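Nomeslow Hall users mtg, Saturday, start 4pm

Present: Vittoria, Gaetano, Rawiri, Eifion. Apols Settimio.

Last minutes ok. Balance $1,203, hire money from Buckley still owing.

Stage curtains: dark green stays, no new colour. Quote to re-hem is $80 a panel, Vittoria to ask if thats incl. pickup. 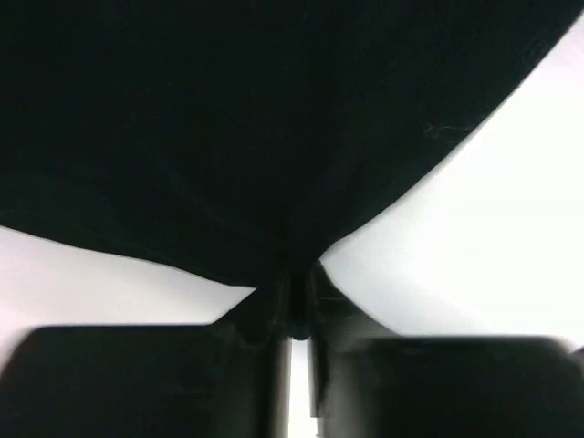

Rawiri would sooner see the money go on the kitchen tap first, curtains can wait til after the concert. Agreed, 4 for.

Keys: 5 sets out, Gaetano chasing. Bins - Eifion to ring councl.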